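9 min read

3.2 Collecting demonstrations

All demonstrations for the cloth task were recorded by remote control. An operator moved a pair of leader arms, and the robot copied their joint angles with a short delay. We also tried guiding the arms directly by hand, as was done for the drawer task in Section 3.1, but dropped it after a pilot. The operator's own hands hid the cloth from the head camera in many of the pilot recordings, and a policy trained on such data sees hands that will be absent at run time.

The task itself is simple to state. The robot stands in front of a low stand that holds a plastic basket, and it must move pieces of fabric into or out of the basket, one at a time. Fabric differs in color, weight and starting shape. Operators were told which piece to handle but not how to grasp it. Emerson Evangelista trained the four operators and wrote the task sheet they worked from.

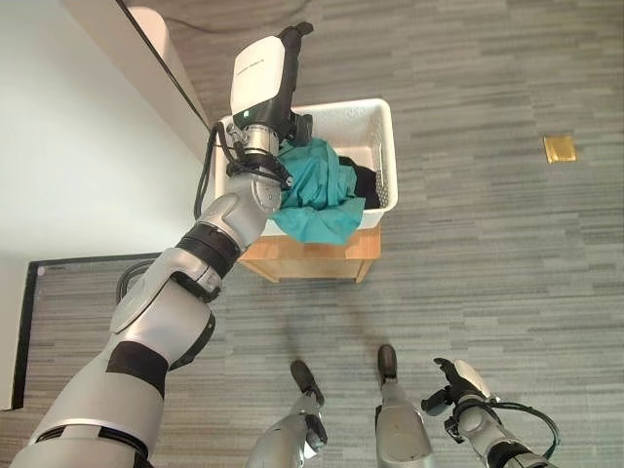 Contact with the basket turned out to be the hardest part to demonstrate well. The leader arms give no force feedback, so an operator who pushes the gripper down into the cloth has to judge by sight when to stop. New operators tended to stop too high and close the fingers on a single fold, which then slipped. With practice they learned to press the fabric lightly, close the gripper, and pause before lifting. We kept the pause in the recordings. Trimming it made the trained policy lift too early - a fault also seen in our earlier tests with the Nemel controller.

Each operator completed a practice block before any data were kept. After that, we recorded 600 demonstrations in total, split evenly among the operators. A demonstration was marked as failed if the cloth was dropped outside the basket, if the basket moved off its starting mark, or if the operator called a stop. Failed attempts were stored separately, and 103 of them were later used to train the failure detector described in Section 5. They are not part of the 600.

Arm joint angles, gripper opening and head camera video were logged on one clock with the Drurkico recorder. We did not log motor current, which in hindsight would have helped to find the moment of contact. Instead, contact was labeled afterward from the video by two annotators. Where their labels differed by up to 100 ms we took the mean; larger gaps were settled by a third viewing.

One limit of this setup should be noted. The basket stayed within a small area in front of the robot, and the base was not driven during recording. The policy therefore learns arm motion only, and the results in Section 4 say little about how it would behave if the robot had to approach the stand first. The Munau set, which does include base motion, is used for that purpose in Section 6.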